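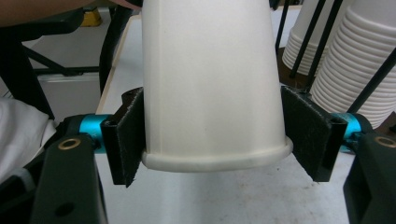
Most offices I have worked in had a paper cup problem, and most of them tried to solve it with a poster. The poster asked people to bring a mug. People read it while filling a paper cup. After a few months the poster came down, or something else was pinned over it, and the order for cups stayed the same.

I think the poster is the wrong tool, and I think the workplaces that put it up mostly know that. A poster costs nothing and moves the job onto the staff. If you want people to drink from mugs, you have to buy mugs, find a shelf for them, and pay someone to wash them. Anything short of that is a wish.

My first job was at Fotano, a print shop with 12 people on a shift. We had real cups, thick ones, and a small dishwasher under the counter. Lucienne Chauvin ran the front desk and unloaded the machine every morning before the phones started. It was on her task list, next to the mail. Nobody gave speeches about waste. The cups were clean and they were closer to the coffee than anything else, so we used them.

Then I moved to Brumholm, which had 200 people on two floors and no dishwasher at all. There was one sink. The company gave every new hire a mug with the logo on it, and by my second week mine had gone missing. The ones left by the sink had a brown ring in them and belonged to someone. Next to the sink was a rack of paper cups, always full.
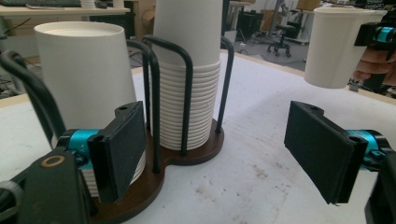
A full rack is a strong argument. It says the cup is there for you, it is clean, and you owe nothing after you use it. I don't blame anyone for taking one. I took them myself, sometimes four in a day, and I was the kind of person who had signed the petition for the recycling bins.

The usual reply is that people should care more. Anatole Pichon, who managed the building, believed this sincerely. He sent an email every January with a picture of the trash from one week. I liked Anatole and I think he was right about the trash. But he was asking each of us to wash a mug in cold water in a shared sink between meetings, and he was asking it of people who had been told in the same month to take shorter breaks. The two messages didn't fit together, and the one with a manager behind it won.

There is also a fair case for paper, and people on my side of this tend to skip it. Clinics use it for good reasons. So do schools during flu season, and blood drives, and any place where visitors come through once and leave. A church supper for 200 with two people in the kitchen is going to use paper plates, and I would not stand at the door and complain. Washing takes hot water, soap and somebody's evening, and that somebody is very often the same woman every time. Soledad Valdebenito told me she stopped going to her block association after three years of being the one left with the dishes. The first meeting with disposable plates was the first one where she heard the end of the discussion.

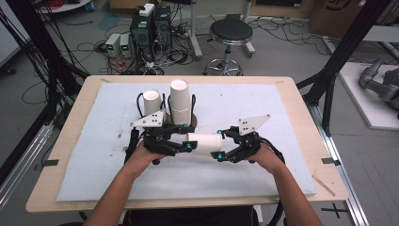 A paper cup on its side at the table.

So my complaint is with paper as the thing nobody decided on. At a supper or a clinic, someone has weighed it up. In an ordinary office, with the same people at the same desks all year, the cups keep coming because the order renews itself. At Brumholm the supplier was Delaunay, and when I asked who approved the order, I was sent to three people. The third told me it had been set up before she was hired.

Ghizlane Tawfik, who does the books for a smaller firm, handled this better than anyone I know. She canceled the standing order and kept one sleeve of 50 in a cupboard for visitors. She put the money toward a used dishwasher and gave the receptionist 2 paid hours a week to run it. She didn't write to anyone about it. Some people grumbled for a while and then went and got a mug.

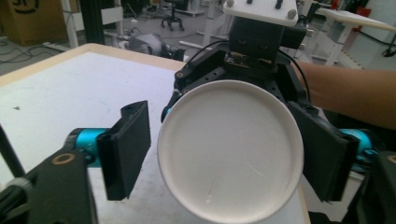
Plates are harder, I admit. Mugs are small and people grow fond of them, while plates pile up with food on them and take up half a rack. If a workplace has a birthday cake once a month and uses paper for it, I can live with that. I would start with whatever gets used every day and leave the cake alone.

What I would ask of any manager reading this is to find the order, see who signs for it, and look at what it costs over a year. Then get a price for a dishwasher and for the hours to run it. If paper still comes out ahead, buy paper and say so. And please take down the poster.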